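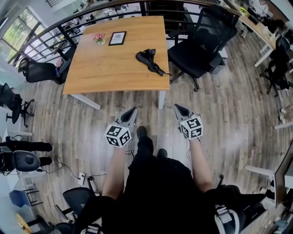
Light oak top, white legs, folded black umbrella.

**Semwood Side Table, light oak / white**

It's a table. You put things on it, and it goes on being a table. Ours ships flat in one box with 4 bolts and a hex key you'll own for the rest of your life.

- Top: light oak surface, oiled at our Doltberg shop
- Weight limit: 36 lb — please don't sit on it, Dovar reviewers
- Assembly: 24 minutes, longer with help
- Price: $147

Wipe up spills before they become heirlooms. Re-oil every September, or whenever guilt strikes. The matching Onyeka bench is back-ordered. Flowers and umbrella not included.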